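4.2 Surfaces people fold on

When we first drew up the household diary we gave folding a single line, somewhere between ironing and putting away, and we are a little embarrassed about that now, as it turned out to be the part of the laundry our households most wanted to talk about. Of the 60 homes that kept a diary for us through May, a good many had no table they would call a folding table at all. They used the bed. They used it made or unmade, with the basket on the floor and the finished pile growing steadily on the pillow end, and several diaries mention having to move the whole lot again at bedtime (one of them on four evenings running, with some feeling).

We had expected complaints about softness. A duvet gives way under the hand, and a shirt laid on it picks up every dip and ridge beneath, so that smoothing one sleeve can easily pull the other out of line. What people wrote about more often was room. A double bed lets you lay a T-shirt out at full length with space left over on both sides, which few kitchen worktops will do, and a pale cover shows up a dark garment very clearly, so the hem and the sleeves are easy to find. Figure 3 shows a black T-shirt laid flat near the foot of a bed made up in white, with the collar end towards the headboard.

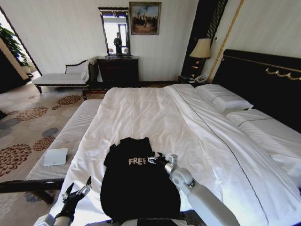
By the Domestic Textiles Group, Plekgate
Section revised 02/03/2025

The printed lettering across the chest of the shirt in Figure 3 brings us to a small matter that we had not planned to study. Many people fold a plain T-shirt face up and a printed one face down, so that the print ends up on top of the finished square and can be read in the drawer. Others do just the opposite to spare the print from rubbing. The word in the figure, "FREE", is partly lost in the fabric near one shoulder, and shoulders came up again and again in the diaries as the place where a fold goes wrong. If the cloth bunches there, the side fold comes in at a slant, and the whole shirt has to be shaken out and begun afresh.

Bedding matters too, more than we had allowed for. The cover in the figure is slightly rumpled, as most made beds are by the time anyone has leant on them, and we asked our households not to tidy theirs specially. Those who liked to pull the duvet tight before starting were welcome to carry on doing so, and to note it down. We kept the Jostora wording for this question, which asks simply whether the bed was "flat enough", and left each person to decide what that meant in their own home.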